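Water-based varnish turning cloudy on a light wood tabletop
Home Repair > Wood and Finishes
Viewed 1,247 times

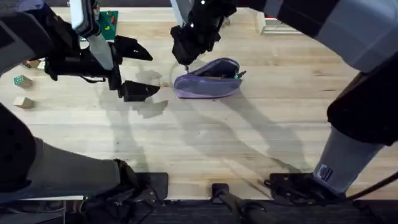 I am refinishing a tabletop in a light wood with a fine, straight grain and have run into a clouding problem with the topcoat. Product is Vuvik Clear Matte, water-based, applied with a foam roller. Sanding sequence was 120, 180, 220, then vacuumed and wiped with a damp cloth. First coat dried clear. Second coat went on four hours later and dried with a milky patch near the middle, the size of a dinner plate. Room temperature was 73 F on both coats. I did not measure humidity.

The can says recoat after two hours, so I was within the stated window. I scuffed between coats with a 330 pad. The patch has not changed in 7 days. Do I need to strip the whole top, or can I spot sand and recoat? I have half a can left and would like to finish before the end of March.

rimow_basement

Milky areas in a water-based finish are nearly always trapped moisture or a film applied too thick. Matte products add a third possibility: the flatting agent settles in the can, and the last part out of the tray carries too much of it. Did you stir the can, and did you stir it again before the second coat? Shaking does not count and also adds bubbles.

To tell them apart, warm the patch with a hair dryer on low from a foot away for a few minutes. If the haze fades, it is moisture, and more drying time in a warmer, drier room may clear it. If nothing changes, it is flatting agent and will have to be sanded out.

You do not need to strip. Sand the second coat back evenly over the full top with 320, stop when the haze is gone, and apply one thin coat end to end. Spot repairs in matte show as a ring when light comes in low across the surface. I have tried feathering them and it has not worked on anything bigger than a drawer front.

orban_street_joinery

just use oil next time, never had this with oil

tfinch_40

The two-hour figure on the can assumes a thin coat and moving air. In a closed room I wait overnight. Also check the damp cloth step. Water left in the grain under the first coat can come up later. I switched to a dry microfiber and a vacuum.

One correction to the first reply: a 330 pad and 320 paper do not cut the same. Pads run finer than their number, so expect the paper to remove material faster, and go lightly near the edges.

vedix_shopnotes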